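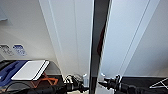 Okay so I finally got the scuffs out of my hallway walls and three people have asked me how, so I'm typing it up once and you can all share the link!

## What you need

- 2 buckets
- dish soap (plain, no bleach)
- baking soda
- a couple of soft sponges, and old T-shirts for drying

Dust first. I skipped that the first time and ended up rubbing gray mud all over the place, so run a dry T-shirt over everything, corners too.

Then squirt a little soap into 5 cups of warm water and fill the other bucket with plain water for rinsing. Wring the sponge out until it barely drips. Start at the baseboard and work up (I know, it feels backward, but drips running down a dirty wall leave streaks that are a pain to get off).

For the stubborn marks, make a paste of baking soda and water and go in small circles. Gently!! Flat paint will go shiny if you scrub, ask me about my stairwell in Curnville. Try a spot behind a door first.

Rinse, pat dry, move on to the next bit. Change the water when it looks like tea.

My hallway took most of a Saturday with snack breaks. Dilek did hers in Lerulville with a flat mop, which saved her shoulders, and I'm stealing that for the ceiling.

Crayon is a different story, I'll do that one next.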